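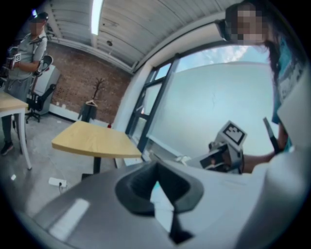

**Ticket:** Left unit loses tracking partway through a recording
**Project:** Colutbridge student manipulation project
**Opened by:** Ratih Lumenta
**Assigned to:** Wahyudi Wibisono
**Priority:** high, blocks the June demo
**Status:** closed, one follow-up open

## Problem

The left hand-held gripper drops its pose in the middle of an episode. The right one, recorded at the same moment by the same person, is fine. When we play the episode back, the left path is smooth, then jumps sideways by a hand's width, then comes back a moment later. The opening and closing signal from the jaw keeps going through the jump, so the unit itself is still powered and logging.

It happens on the cup task and on the towel task. It happens with both operators. I first saw it after we moved the session to the room with the big window, but I can't swear it wasn't there before, as we only started checking every episode this month.

Setup when it fails:

- both units on the current firmware
- recording software: Goh, class branch
- laptop on the power strip, units on battery
- marker on top of each unit, printed by us

## Log

**9:40, Ratih**
Restarted Goh and both units. Recorded 3 short episodes of nothing but slow circles in the air. Two good, one with the jump. Left unit again.

**10:05, Wahyudi**
Please swap the operators and leave the units where they are, left in left hand. If the fault follows the person it's how we hold it. If not, it's the unit or the marker.

**10:30, Ratih**
Swapped. Same fault, left unit. Then swapped the units between hands and the fault moved to the right hand. So it follows the unit.

**10:50, Wahyudi**
OK. Next, the lens. Clean it with the dry cloth from the kit, no spray. Check that the mount screws are tight. Then send me the part of the log that covers one jump.

**11:15, Ratih**
Lens cleaned. One mount screw was a bit loose, tightened it. Recorded again and the jump is still there. Log part:

```
pose ok
pose ok
warn: frame late 60 ms
warn: frame late 500 ms
pose lost, holding last
pose recovered
```

**11:35, Wahyudi**
The late frames are the interesting part. If the tracking were confused by glare you would get a bad pose from a frame that came in on time. These frames are not coming in on time at all. Which cable is on that unit?

**11:40, Ratih**
The long Coltel one. The right unit has the short Citham cable that came in the kit.

**11:45, Wahyudi**
Put the short cable on the left unit and the long one on the right. Don't change anything else.

**1:10, Ratih**
Sorry, lunch and then a lab section. Swapped the cables. Left unit is clean now. Right unit has the jump on the second episode. So it's the cable. When I swapped the units between hands this morning I moved the cable along with the unit, which is why it looked like the unit.

**1:20, Wahyudi**
Good. I should have asked for that to be kept separate. Bend the long cable near the plug while you watch the preview and tell me if it stutters.

**1:25, Ratih**
It does. Bending it toward the jaw side freezes the preview every time. Bending it the other way does nothing.

## Fix

Long Coltel cable taken out of use and tagged. Spare short cable from the Citham kit is on the left unit. The operator has to stand closer to the laptop with two short cables, so the table was moved in. Recorded one full set of the cup task afterward with no pose lost. There was a single 60 ms warning at the very start of the first episode. Wahyudi says a warning at startup can be left alone.

## Existing data

We had 1000 episodes in the class folder when I opened this. I ran the check script over all of them, looking for the "pose lost" line. Any episode that has it goes into `hold/` and doesn't get trained on until someone has looked at it. Please do not delete anything from `hold/`. Some of those episodes only lose the pose after the cup is already down, and the first part may be usable.

If you recorded with the long cable and kept your episodes on your own laptop, run the script before you upload:

```
python check_pose.py --dir your_folder --max-late 60
```

## Follow-up

- [x] Tag the bad cable
- [x] Add the check script to the class branch
- [x] Add "cable, both ends" to the start-of-session list
- [ ] Order a strain relief clip for each unit (Wahyudi)

**3:30, Wahyudi**
Closing. Clips will be handled in the parts ticket. Reopen this one if you see "pose lost" on a short cable, and attach the whole log, including the startup lines.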